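Packed lunches, week seven

22 Feb 2025

I gave up buying lunch in January and I'm still going, which has surprised everyone at work, me included. The meal deal near the office had crept up and up, and one evening I sat down with my bank statement and added up what I'd spent there since the previous May. I won't share the figure. I had to go and stand in the garden for a bit.

So now I make my own. The first fortnight was grim — cheese, cheese, cheese and pickle, cheese. Then my friend Tala Shboul took pity on me and sent over her list of fillings, and things picked up no end. Her mashed chickpeas with lemon and far too much black pepper are a joy, and they keep until the third day if you put the lid on properly (I didn't, the first time, and the whole fridge knew about it).

Bread has been the real headache. I tried baking on Sunday nights, but my loaves go stale faster than I can eat them, so I've gone back to the bakery on Vinton Road and I freeze half of it, sliced. Two slices out before bed, sandwich made by breakfast. Easy!

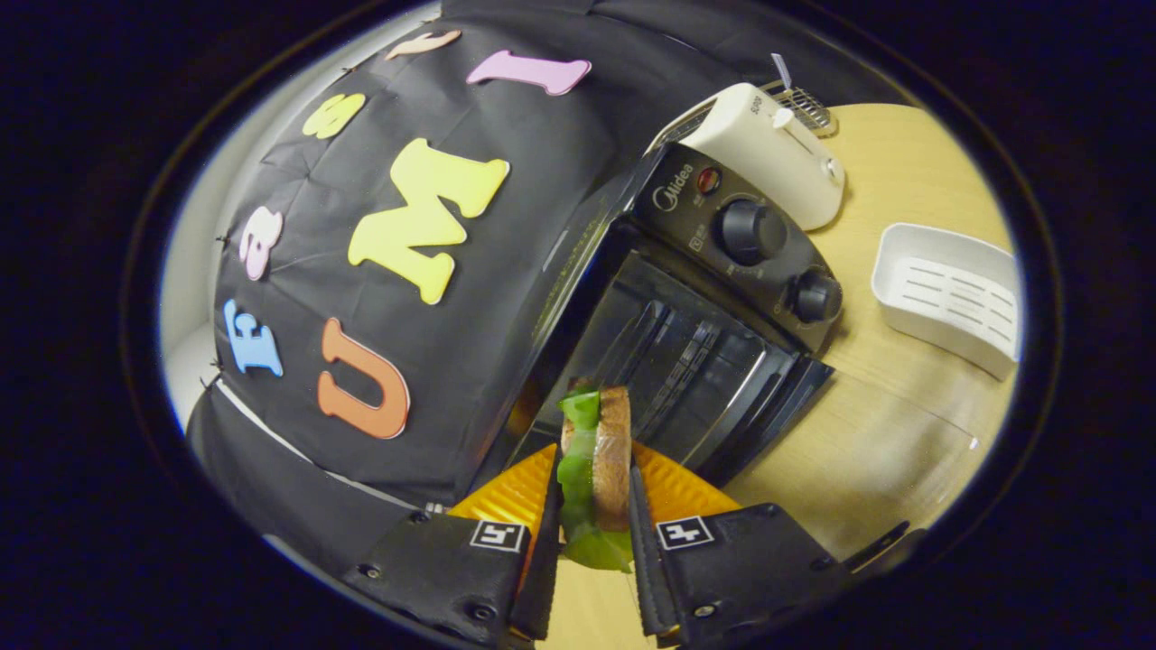 Small but perfectly good.

I've also learned that I need a lot less lunch than I thought. I used to eat a great big baguette at my desk and then be no use to anyone until three. Now I have a sandwich, an apple and whatever biscuit is going, and I get out for 20 minutes' walk along the canal with the time I used to spend queuing.

Elias Boutros, who sits opposite me, has started doing it too and is already showing off with roast peppers and a little pot of olives. I'm not competing. I have, however, bought a jar of artichokes.

Next week I want to try egg mayonnaise with curry powder. If you've got a good version, pop it in the comments, please, and tell me how much powder is too much.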